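Bench notebook, February, late morning

Sourdough trials, Pinheiro starter, continued from the last page

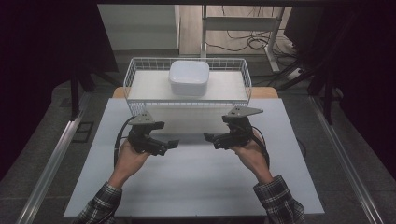

I meant to write this up last night and fell asleep over it, so forgive me if a few of the small things have slipped. The Pinheiro starter is still the slow one of the pair. I fed it at breakfast with equal weights of flour and water, 100 grams of each, and by now it has climbed maybe a third of the way up the jar, while the Dinano has already doubled and is starting to sag in the middle. They had the same flour, the same water and the same shelf by the window, so I am inclined to blame the starter itself and let it be for a bit.

I did go back to the old household book we all like, the 1846 one with the stained cover, to see what the writer had to say about a lazy barm. She wants it kept "by the chimney but not upon it," and fed with a boiled potato put through a sieve. I am very tempted by the potato! My grandmother swore by potato water for her rolls, and they were the softest rolls I ever ate, though I suppose I was also eight years old and hungry all the time.

Flour notes, before I forget again. The Sadell whole wheat drinks far more than I expected. The dough felt lovely right after mixing and then turned stiff as putty over the first rest, so I worked in another splash of water with wet fingers and it came back nicely. The Skekance white is much easier going, and if anything I'd hold a little water back from it. Whoever mixes next, please go by feel and then write down what you added (I know, I know, I'm the worst one for that).

Yesterday's loaf had 3 folds and sat in the cold for 6 hours, which was too short. Good crust, a bit gummy toward the bottom, and hardly any sour taste. It made very nice toast all the same, and I had two slices with too much butter while I was supposed to be cleaning the mixer.

For the next one: same recipe with the Dinano, overnight in the cold, and leave the lid on for longer in the oven. Pinheiro gets the potato.

We are low on coarse salt and nearly out of rice flour for the baskets.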